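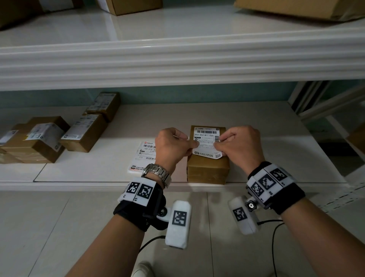
*Slide 1. Shipping label on a small box: barcodes, code 052-052-B11-020, text in Chinese*

Good afternoon, thank you for coming. My name is Dela Annan and I write instructions for people who are in a hurry. (Wait for Anisa to close the door.)

My talk is about small text. How small can we go before the reader stops reading?

**Slide 2 — the Womholm leaflet**

- In July we tested a medicine leaflet with 50 readers in Womholm.
- Each of them got the same 1000 words. Half of the readers had the old layout, half had the new one.
- Ask the room: who has read a leaflet to the end? Give them time for answering.

**Slide 3 — what the readers did**

They looked first for numbers. After that, for bold words. The long paragraph about storage they jumped over, also when the question was exactly about storage. Rosalba Bianchini has the full tables, please write to her and not to me.

**Slide 4 — size is only one part**

- Space between the lines helped more than bigger letters.
- Gray text on white: please stop with this.
- Two languages side by side are harder than one under the other. Speak slowly here, last time in Bellcombe I lost the people at this point.

**Slide 5 — try it at home**

Print your page, put it on the kitchen table and stand up. What can you still read? Start your next draft from these words.

Questions until 4 — then Settimio needs the room.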